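About Us

Skirnport Tea Company bottles brewed tea for lunch counters, offices, school cafeterias and small grocery stores. We started in a rented kitchen behind a bakery on Murkach Street, with one kettle and a hand capper. We moved to our present building in September, seven years after the first batch, and we brew, fill and pack everything under that roof.

What we make

Our main line is unsweetened black tea. We also make a roasted barley tea, a half-sweet black tea and a lemon black tea that is sold from spring through fall. The tea is brewed from whole leaf in 70-gallon tanks, strained twice, cooled and filled the same day. We do not use concentrate or powder. Color varies a little from one batch to the next, mostly with the leaf. Customers sometimes call about this, and we are glad to look up the batch for them.

All of our teas go into clear plastic bottles. We tried glass for two summers and gave it up after too many broken cases on the Brivwood route. Please rinse empty bottles and put the cap back on before recycling, if your town allows caps.

How we work

There are two brewing shifts, Monday through Friday. Orders for Biwott and the towns along the river go out in our own truck. Everything else goes by freight. The smallest order is one case, and standing orders can be changed up to noon on the day before delivery.

New blends are tasted at room temperature first and then chilled. Anyone on staff can taste, and the score sheets are kept with the batch records. A blend usually goes through several rounds before we print a label for it. We have dropped more than 100 of them over the years, including a smoked tea that a few of our customers still ask for.

Visiting

The front counter is open on weekday afternoons. You can buy single bottles or mixed cases there, and we keep a few teas out for tasting. Parking is on the north side of the building, next to the loading door. For groups of seven or more, please call ahead so that we can set up the larger room. 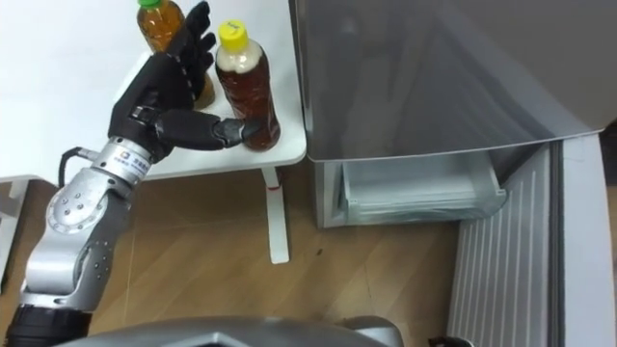 Text by Kolbrún Skov | Updated May 23, 2022

Two bottles of tea on the white table, one with a yellow cap and one with a green cap. The tea in the yellow-capped bottle looks deepest brown near the bottom.

Questions about orders go to Ctibor Paulík in the office, extension 1491. He also handles invoices and replacement cases. If a case arrives damaged, keep the carton and tell him the batch number printed on its side.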